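4. Cleaning up the startup list

Do this after the first reboot, not before. Close all open programs. Save your work, obviously.
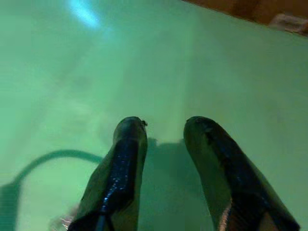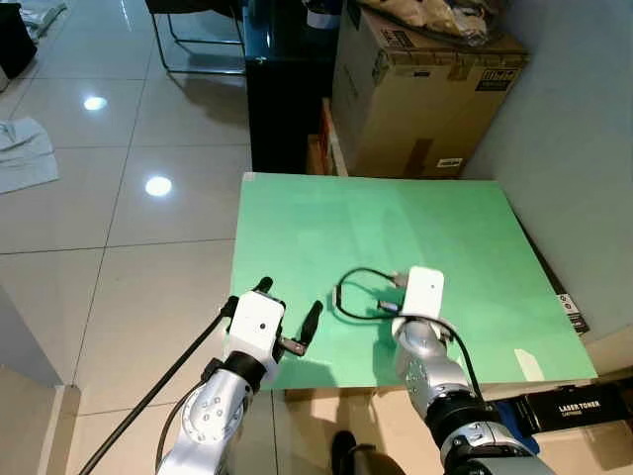
4.1 Press Windows key + R. Type msconfig, hit Enter.
4.2 Click the Startup tab. On newer versions it sends you to Task Manager, same thing.
4.3 Click the Status column to sort. Enabled ones go together.
4.4 Right click anything you dont need at boot, pick Disable. Updaters, chat programs, that kind of stuff.
4.5 Restart.

Note: leave Tusumix Sync alone if you use the shared folders. It has to start with Windows or the folders show up empty.

Caution: do NOT touch the Services tab. If you already did, go back in, General tab, Normal startup, OK, restart.

4.6 Still slow? Check free space on C:. Under 2,000 MB and Windows will crawl whatever you disable. Run Disk Cleanup, tick Temporary files, OK. Can take a while on a old drive, let it finsh.

Printer gone after restart: re-enable the Hement entry, see section 6.

Last edit May 13, 2018, L. Lopes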